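Dobos Costume History Project: second report to the Brendar Fund

Dear Katalin Barta,

You asked for a short report this time, after the length of the last one. I have done my best, and Enikő Erdős has cut the parts where I complained about the scanner.

The work on regional winter aprons is moving along. We have now cataloged 84 garments from the Lernater collection, against a target of 2,000 words each, a target I set myself in April and have regretted daily. Entries are running shorter. A plain apron is a plain apron, and even Szabolcs Rácz, who can talk through lunch on the subject of waistbands, ran dry at 600.

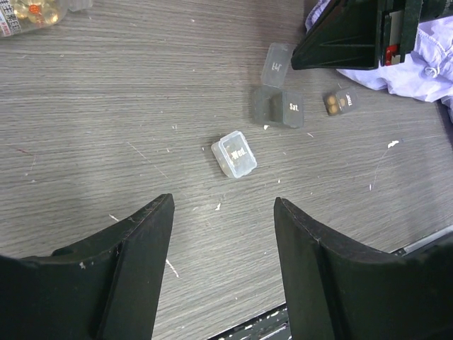
Dating has been the slow part. Family labels put 11 of the aprons in the lifetime of a great-grandmother, and the machine stitching puts them a good deal later. Keabetswe Ntuli has been writing to the families, tactfully. Four have replied. One thanked us for our interest and asked for the apron back.

Liên Thái has finished the chapter on pleating and has started on dyes, where the old inventories use the same word for blue, black and what seems to be a kind of green. Her draft will go to outside readers once she settles on a translation she can live with.

Spending is on track except for acid-free tissue, which we go through at the rate other offices go through coffee. We would like to move the unused travel money to cover it. The trip it was meant for has been postponed by the museum again, with regrets, until their roof is fixed.

Next up are the remaining sleeves and the index.

Szabolcs sends his regards and an appendix on waistbands, attached.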